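Notes from the packing table

Dear members and neighbours,

We are now in the second month of the repair and mending library at Moynihan Hall, and I was asked to write this time the part on small supplies. Ostap Polishchuk wrote about the big shelves in the June newsletter. My subject is smaller: tape, staplers, labels and the boxes where they should live.

I will start with the good news. All 805 loan items have now a label with a number, and the list is in the blue folder at the front desk. Bohdan Maksymiv wrote most of the labels by hand, in very clear letters, and I thank him for this. If a label starts to come off the item, please don't peel it. Press it back with your thumb and tell whoever is at the desk that day.

Now to the tape. When we opened, every kind of tape was kept together in one drawer, and people took the first roll that came to the hand. So we found masking tape on parcels, and parcel tape on a painted door, which took Nazar Lysenko a whole evening to remove. After this we agreed on colours. Orange and red tape is for items that wait for repair. Blue and purple tape is for items that are checked and can go back on the shelf. Clear tape is only for closing boxes. It is a simple system and I ask everyone to follow it, also when you are in a hurry.

A short strip is enough — as long as your finger. Fold one end under itself, so that the next person has a little handle to pull. Put the strip on the metal or the plastic part of the item and never on paper, varnish or cloth. On cloth we tie a paper tag with string. Kurniawati Nugroho has prepared a bundle of these tags and they hang on the nail beside the sewing things.

The staplers need also a few words. We own two that are good and several that are tired. The good ones take the ordinary staples from Casari, sold in boxes of 1000, and you will find a box in the top drawer of the grey cupboard. Please don't put the longer staples from the upholstery set in them. They go in, but they don't come out again, and then somebody must sit with a thin screwdriver. When a stapler is jammed, put a piece of orange tape on it and leave it on the repair shelf. Do not put it back in the drawer with the others.

We are still looking for a heavy tape dispenser for the parcel tape, the kind that stays on the table when you pull. If you have one at home that you don't use, bring it to the desk. Also welcome are plastic storage boxes with a lid that closes well. Boxes without a lid we have enough for the moment, thank you very much for your generosity.

At the end of the day the table should be cleared. I know that it is late and everyone wishes to go home, but it takes a few minutes only. Rolls go back on the wooden peg, lying scraps go in the bin, and the staplers go in the drawer with the mouth closed. Don't leave tape stuck on the wood overnight. The glue goes into the grain, and after a week you need oil and a lot of patience.

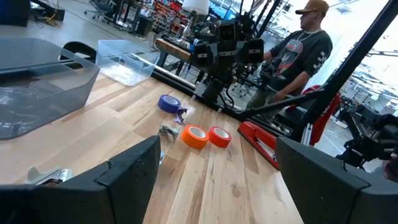

How do I find the end of the tape when it has disappeared on the roll?

Turn the roll slowly and drag your fingernail lightly against the surface until you feel a small step. If you can't feel it, rub a little pencil or chalk over the roll and the edge will show as a line. Lift it from the corner, pull off the first torn part, and then fold the new end over before you put the roll away.

Two practical matters to finish. The next tidying afternoon is 26th August, from after lunch until we are done. We will go through the electrical drawer, where the Julance adaptors and the Stesteck plugs are still mixed in one bag. Raimonds Rätsep will bring his tester, so please bring also any cable from home that you are not sure of.

The code for the side door is changed and you can ask for it at the desk. Tea and cups are provided. If you can bring a cake, write your name on the sheet beside the kettle — last time we had four lemon cakes and no bread.

With kind regards from the supplies corner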